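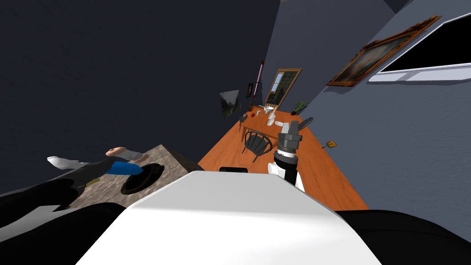 The name captions on our clips from the Dunstan leaders' meeting are showing the wrong names on the public site. They are correct in Prukow preview and wrong once the clip is published. In the group photograph clip, the host prime minister is captioned as a visiting foreign minister, and everyone who appears after her has the name of the next person on the list. The caption bar is also the wrong color. It should be the dark navy we use for politics. On the site it comes out a bright blue, very close to the blue wrist on the robot arm over the countertop at the top of this ticket, and the white lettering is hard to read on it on a phone. I don't know if the color and the names are the same problem. I am putting both in one ticket and you can split them if you want.

Submitted by: Glenys McAlister, Griver politics video desk
Product: Prukow captions, web publishing
Priority: High
Status: Resolved

What I expected
The published clip shows the same names as the preview, on a navy bar.

What happened
Names are off by one, starting partway through the clip. The bar is bright blue on every caption, including the ones with the right name.

What I tried before writing
Republished the group photograph clip. No change.
Opened the site in a second browser and on my phone. Same wrong names in all of them.
Deleted the caption for the host prime minister and typed it again by hand. Preview was fine, site was wrong in the same way.
Took the captions off the clip altogether and published it without them. That worked, so the clip is up with no names for now. We have had two emails from a delegation's press office and I would like to put the names back today.

9:40 a.m., support
Thank you for the detail. Please leave the clip up without captions while we look. Can you tell us whether the names were typed in one at a time or came from a roster file? And can you send the name of the caption style you picked when you set up the Dunstan collection?

10:05 a.m., Glenys McAlister
Roster file. The host government's press office sent a spreadsheet of delegates in March and I have been updating it as people dropped out. I imported it into Prukow and tagged each person in the clips from the list. The style is called Politics Navy. It is the same one we used for the election debates and it came out navy on those.

10:30 a.m., support
We copied the group photograph clip to a test page and see the same thing you do. The first captions are right. From the host prime minister on, each one is a row late. We also see the bright blue bar.

The color first, as it is the simpler of the two. Bright blue is what the player uses when it can't find the style it was told to load. Preview reads styles from your desk's own library. The public player reads them from the shared library. Politics Navy is in the first and missing from the second. Did anyone at Griver rename or move it?

10:50 a.m., Glenys McAlister
Our design team tidied up the styles after the debates. I asked them and they say they merged two politics folders. They did not rename anything as far as they know. The old debate clips still look right, I just checked.

11:15 a.m., support
The old clips keep the style they were published with, so they would not change. When the folders were merged, the shared copy of Politics Navy was put in the archive. We have restored it. New captions should be navy from now on. Clips already published in bright blue need to be published again, and we will give you a list once the names are fixed so that you only have to do it once.

On the names: please send us the roster file exactly as you imported it. Don't open and save it first, in case that changes something.

11:20 a.m., Glenys McAlister
Attached. Please keep it inside support. It has the phone numbers of the press staff in the last column.

11:45 a.m., support
Received, and we deleted the phone column from our copy before we opened a case with engineering.

Row 38 is blank except for the country and the seat. Is that on purpose?

12:10 p.m., Glenys McAlister
Yes. That country's finance minister was coming and then was not coming, and for a while they did not say who would take the place. I cleared the name and left the row so I could fill it in later. In the end they sent an ambassador, who does not stand in the group photograph, so I added her at the bottom of the list and forgot the empty row. The preview shows nothing for it, and I took that to mean it was harmless.

The host prime minister is the row after it. So that is where it starts going wrong.

12:25 p.m., support
That matches what we see. When you tag a person in a clip, Prukow stores the row number and looks the name up later. Preview counts every row, blank or not. The web export drops any row with no name and then closes the gap, so every row after the blank one moves up a place. The tag still points to the old number and picks up the next person's name. Anyone listed before row 38 is not affected.

It also explains why typing the caption again made no difference. The text you typed was saved as a note on the tag, and the export reads the roster first.

We are passing this to engineering as a fault in the export. In the meantime there is a way around it.

1. Open the roster in Prukow. Do not delete row 38. Deleting it will shift the numbers in preview too, and the tags will then be wrong in both places.
2. Type a placeholder in the name column of row 38. Any text will do. It will not appear in a clip unless somebody is tagged with it.
3. Save the roster and wait for the green mark next to its name.
4. Publish the group photograph clip with captions on, to the test page only.
5. Check the names against the preview.

1:00 p.m., Glenys McAlister
I put "Not attending" in row 38 and published to the test page. The host prime minister is now the host prime minister. I went through the back row and the front row against the printed seating plan and they are all right. The bar is navy.

One thing is still off. At the end of the clip, where the leaders are walking away from the platform, one caption stays on the screen after the man has left the shot. It was not doing that before. It looks as if we are calling the flower arrangement the trade minister.

1:30 p.m., support
We can see it. The tag has a start time and no end time. Your earlier hand-typed caption seems to have replaced the end time with an empty value when it was removed. Open the tag, drag the right edge back to where he leaves the shot, and save. Please let us know if you find another like it.

1:45 p.m., Glenys McAlister
Fixed, thank you. I have published the clip to the public site with captions and it is correct there. I found no others like it in that clip.

How do I find out which other clips had wrong names? The collection has 294 clips in it and a lot of them are arrivals with one person getting out of a car. I can't watch all of them this afternoon.

2:20 p.m., support
You don't need to. Only clips with a tag that points past row 38 can have a wrong name. We ran a search on the collection and there are 27. The list is attached, with the time of each affected caption and the name it was showing. The second sheet lists clips where the names were right but the bar was bright blue. Those can wait for the overnight republish if you agree to it.

Please note that we can only see clips on your own site. If a partner took a copy while the captions were wrong, the wrong names are part of their copy.

2:35 p.m., Glenys McAlister
Overnight is fine for the color. I will do the wrong names myself now, starting with the joint press conference because that one has been embedded in a lot of stories.

On partners, we send the Dunstan clips to Wustov, who put them on their regional sites. Do they get the captions as a separate file or burned into the picture?

2:50 p.m., support
According to your delivery settings, Wustov gets the clean picture and a separate caption file. A new file goes out each time you publish and theirs should update without any action. If an editor there downloaded a clip with captions and uploaded it again by hand, it will not update. You would have to ask them.

4:15 p.m., Glenys McAlister
All the clips on the first sheet are done and checked on the public site. Wustov say their copies have updated, except for one which somebody had uploaded by hand. They have taken it down and will use ours. I have added a correction line under the group photograph clip and written to the delegation's press office.

Could the import show a warning for a row with no name? I would have filled it in.

4:30 p.m., support
We have added that to the engineering case as a request. The export fault itself is confirmed and the fix is planned for the next release. Until then, keep some text in the name column of every roster row. When the fix is in, you can clear the placeholder in row 38 or leave it there. It will make no difference to the tags.

The overnight republish for the bar color is set for the rest of the collection. Marking this as resolved. Replying to this ticket will open it again.

8:10 a.m., Glenys McAlister
Checked a handful of the arrivals clips this morning and they are navy. Fine to close.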